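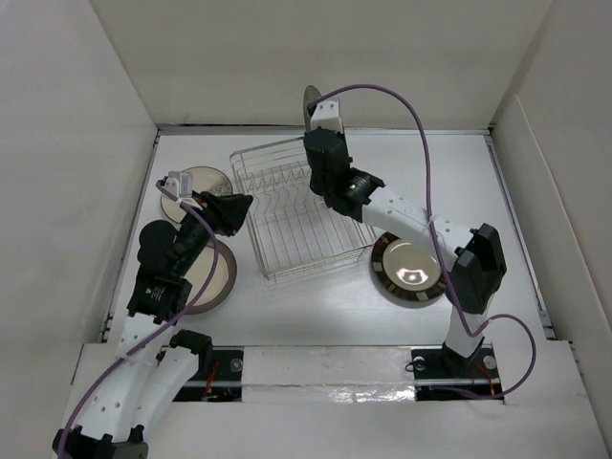 Platos junto a un escurridor de alambre. El de color crema lleva borde oscuro fino y motivo impreso.

El dibujo que se queda en el plato

La decoración impresa de la loza doméstica se juzga casi siempre por el motivo. Para quien la fabrica, el dato relevante es otro: en qué capa está el pigmento. De esa posición dependen la gama de colores disponible, el coste de la cocción y el número de lavados que el dibujo soportará antes de perder definición.

Existen tres posibilidades. En la decoración bajo cubierta, el motivo se aplica sobre el bizcocho y después se esmalta; el vidriado lo cubre por completo y ningún cubierto llega a tocarlo. En la decoración sobre cubierta, el motivo se coloca encima del esmalte ya cocido y se fija en una segunda cocción a menor temperatura. La tercera vía, conocida en el sector como decoración en cubierta, parte de la misma calcomanía pero la somete a una cocción rápida y más alta, en la que el esmalte se reblandece y el pigmento se hunde en él.

La fábrica Vellside, en Treneo, trabaja con las tres. Empezó en 1933 con planchas de cobre grabadas y papel de seda, un procedimiento que exigía entintar en caliente, pasar la hoja por la prensa y frotarla a mano contra la pieza. Las juntas del papel eran inevitables y se disimulaban en las zonas menos vistas del ala. En el archivo de la empresa se conservan 30 de aquellas planchas, casi todas con orlas vegetales de línea fina.

«El cobre daba una línea que la serigrafía tardó mucho en igualar», explica Dinesh Mishra, responsable de decoración. La pantalla serigráfica deposita más pigmento, con una capa de mayor espesor y un contorno menos preciso. A cambio, permite superponer colores con registro estable y almacenar las calcas durante meses. El operario humedece el soporte, desliza la lámina sobre el plato y expulsa el agua con una espátula de goma. Una burbuja que quede atrapada en esta fase reaparecerá en el horno como un punto sin color.

El filete del borde es un caso aparte. Se aplica con pincel o con rodillo sobre la pieza en rotación, y su posición es la peor de todas: recibe los golpes del apilado, el roce con otras piezas y el contacto repetido con el escurridor. Además, el esmalte tiende a retirarse de las aristas durante la cocción, de modo que la capa es allí más delgada. Un filete sobre cubierta suele mostrar desgaste mientras el motivo central sigue intacto – y el comprador atribuye el fallo al lavavajillas.

La atribución es correcta solo en parte. Los detergentes alcalinos atacan la red de sílice del vidriado, y la temperatura acelera el proceso. El primer síntoma es la pérdida de brillo; la del color llega después, cuando el fundente que sujeta el pigmento se ha degradado. Los tonos obtenidos con hierro y manganeso resisten bien. Los rojos y naranjas vivos, más sensibles a la temperatura, obligan a emplear formulaciones específicas y limitan la elección del proceso.

El laboratorio Nigam, que realiza ensayos para varios fabricantes de la zona, somete las muestras a series de 100 ciclos de lavado y las compara con una pieza de control. La evaluación combina la medida de brillo y la inspección visual bajo luz normalizada. En la última campaña se ensayaron 9 referencias decoradas. Þórarinn Holst, técnico del laboratorio, insiste en que el resultado corresponde al conjunto de pasta, esmalte y calca: «La misma calcomanía, sobre otro vidriado, es otro producto».

El reverso de la pieza rara vez aclara la cuestión. El sello indica el fabricante y, en ocasiones, la aptitud para lavavajillas, pero no el método de decoración. Queda la comprobación manual. Si al pasar la uña por el contorno del dibujo se nota un escalón, la decoración está sobre cubierta. Si la superficie es continua, puede tratarse de cualquiera de las otras dos, y distinguirlas requiere lupa y luz rasante.

Vellside prevé trasladar a la cocción en cubierta la serie Jarham, de fondo crema y filete marrón. El cambio obliga a reformular el marrón, que a la nueva temperatura vira hacia el verde. Las primeras pruebas de horno están programadas para junio.

Artículos relacionados
Pasta, bizcocho y esmalte: glosario básico de la loza
Por qué se cuartea un vidriado
Sellos de fábrica: cómo leer el reverso de un plato
Hornos de rodillos y cocción rápida
Planchas de cobre: conservación y reestampado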